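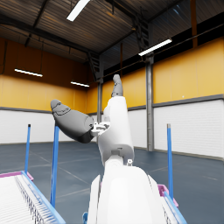 Label printer skips every second label after update
Status: Closed (sort of)
Opened by: Glória Lobo, Navickas stockroom
Product: Fetitz desktop label printer, driven from Jollov

June 1, 2023, 08:12
Printer now prints one label, feeds one blank, prints one label. I have 500 jars of chutney to get out and a roll that is half decorative. Worked fine until Jollov updated itself overnight. I have turned it off and on again, so please don't ask.

09:05 Support
Thanks for getting in touch. Have you tried turning the printer off and on again?

09:07 Glória
See above.

09:31 Support
Sorry. Please go to Settings, Media, and tell us what "Gap length" says.

09:40 Glória
It says 18 mm. The gap between my labels is 2 mm. I have measured it with a ruler, like an adult. Changed it to 2, pressed Save, got a green tick. Went back in and it says 18.

10:22 Support
The update resets the media profile if the label size was typed in by hand. Delete the profile called "Custom (old)", close Jollov completely, hold the feed button until the light blinks twice, then make a new profile.

10:48 Glória
There are four profiles called "Custom (old)". Deleted the lot. Light blinked three times. Held it again, blinked twice. New profile made, gap stays at 2, no more blanks. The print is now upside down.

11:15 Support
Tick "Rotate 180" under Layout. It moved to the second tab in this version.

11:19 Glória
Right way up. The best-before date has gone into American order.

11:52 Support
That comes from the Sketico date add-on. Switch its region to UK and restart Jollov.

12:10 Glória
Done. Test print fine, first 71 labels fine. I'd like the automatic updates switched off, and I can't find where.

13:36 Support
This option will be available in the next update. Closing the ticket.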